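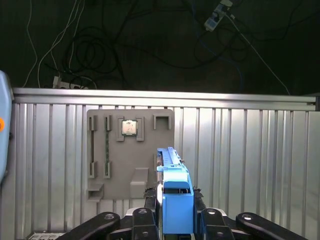 Trudinmont Under-Desk Cable Tray

Steel mesh tray with two end brackets, hardware and eight reusable ties
Sold by Sutter Workspace Supply
Ships in 10 business days

Overview

The Trudinmont is an open tray that screws to the underside of a desk or bench and holds a power strip, adapters and spare cable length up off the floor. It is made for fixed desks, sit-stand desks and workbenches with a solid top. The mesh is open on all sides, so a cable can leave the tray at any point along its length.

The tray is 114 cm long. It can be fitted in a single run or cut with a hacksaw to suit a shorter desk. Cut ends are sharp and should be covered with the rubber edging in the hardware bag.

What's in the box

One mesh tray, black or white
Two end brackets and one center bracket
Wood screws
Eight hook-and-loop ties
One strip of rubber edging
Printed drilling template

Fitting

Tape the template to the underside of the desk, at least 10 cm back from the rear edge. Mark the holes, drill the pilots and fix the end brackets first. The center bracket goes on last, once the tray is hanging level.

Put the power strip in before anything else and plug it in at the wall end so you know the lead reaches. Large adapters go beside the strip, flat side down. Coil extra length in wide loops and tie each coil once. Tight bends near a plug wear out the cable early.

On a sit-stand desk, raise the top to full height before you tie the wall lead, and leave slack for the whole travel.

The supplied screws are for wood tops only. For metal benches and framing, order the Follik clamp kit, sold separately. It grips a flange or rail and needs no drilling.

Care

Wipe with a dry cloth. Unplug the strip before cleaning or moving the tray. Do not pack paper or fabric in with the adapters.

Related items

Follik clamp kit — for metal frames and benches
Skirkular cable sleeve — zip closure, sold by the meter
Sutter label tags — pack of 200, write-on

Customer questions

Will it hold two power strips?
Yes, end to end, if the tray is left at full length. Side by side is too tight for most plugs.

Can I mount it on a wall?
Not with the brackets supplied. They are angled for the underside of a flat surface.

Do the ties come in white?
Black only for now. White is expected in October.

Returns

Uncut trays can be returned in the original box with all hardware. We can't take back a tray that has been cut. For bulk orders or missing parts, contact Kamran Ghauri in the sales office and include your order number. The office is closed on Sunday.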